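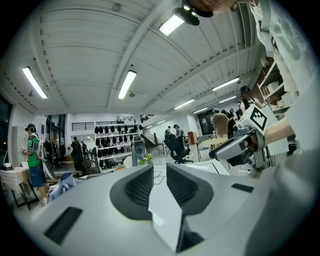

The card, upright between the pads. Second gripper coming in from the right.

Fiction | Shorts | Workplace

Home Stories Submit Archive About

HANDOVER

Again, said Usman Orakzai, and she did it again.

Card up. Left gripper closes, ribbed pads on either side, squeeze the trigger till it stops giving. Lift. Right gripper comes across, jaws sideways, takes the card by its edge. Left lets go. Down on the paper with the squares on it. Reset.

Again.

It was her fourth day at Gredura and she was slow. She knew she was slow. The board by the stairs said so, names down the side, good takes across. Hers said 9. The man in the green jersey had 14 and it wasn't even lunch.

"You're thinking," Usman said. He stood close, he always stood close, white shirt, smelled of oranges. "I can see it in the wrist. You stop, you think, you go. The model learns the stop."

"So it'll stop too."

"It'll stop too. In a kitchen in Lostcombe some arm will pick up a lady's birthday card and just – stop. And it won't know why."

She laughed. He didn't.

Card up. Close. Lift.

She had done cards for a living before, was the stupid thing. Fifteen years on the desk at Pretorius, the funeral people, the little white ones that go in with the flowers. Dearest. In loving. From all at number 4. She wrote them by hand becuase the families liked it, and then they got a printer and the families liked that too. So, this. Clerneo paid by the take, and Clerneo wanted hands. Any hands. Hands that knew where things went.

The headset pinched. Everybody's did. Rows of black helmets on the shelves at the back and she'd tried a few and they all got her in the same place, above the ear.

Again.

The right one slipped this time. Card went over on its face.

"Keep it," Usman said.

"I dropped it."

"Keep it, pick it up, carry on. They want some of those."

"They want me to drop it?"

"They want you to pick it up."

So she picked it up. Harder than it sounds, a flat card on a flat table with two ribbed beaks. You had to slide it to the edge till it hung over, then get the jaw underneath. Her mother used to do that with coins. Slide, slide, into the palm. She hadn't thought of that in years and there it was in her wrist, no stop at all, the card coming off the table edge and up.

Usman made a small noise.

"Where'd you get that?"

"Get what?"

"The slide. The others pinch at it. They pinch and pinch. Do it again."

She did it again. He went and got the woman from upstairs, and she did it for her, and the woman wrote something down and asked could she do it left handed. She could. Her mother was left handed.

They had her on slides till the end of the shift. Slide, catch, lift. Cards, then receipts, then a thing like a playing card but stiffer. The rack of clothes got wheeled off and somebody's blue bundle sat where it sat and the big lights hummed. She forgot to look at the board.

At the coats Usman said, by the way, the first arms go out in December. To houses.

"Doing mine?"

"Doing everybody's. It gets mixed. But yes – slides, that'll mostly be you."

She thought about it on the bus. Some kitchen. Somebody old, sitting, watching the thing work. A coin on the table. The arm reaching over and not pinching at it, drawing it along with one finger, slow, to the edge, to the drop, and the other hand already there underneath. And the old person maybe saying, my sister did it like that. My aunt did. Or not saying anything, just holding a hand out for the coin.

Her mother had been dead nine years. She'd written that card too.

Her stop came up and she nearly missed it. She felt in her pocket for her key and it was flat under some reciepts, and she drew it up along the seam with one finger, and caught it.

Previous story Next story Back to top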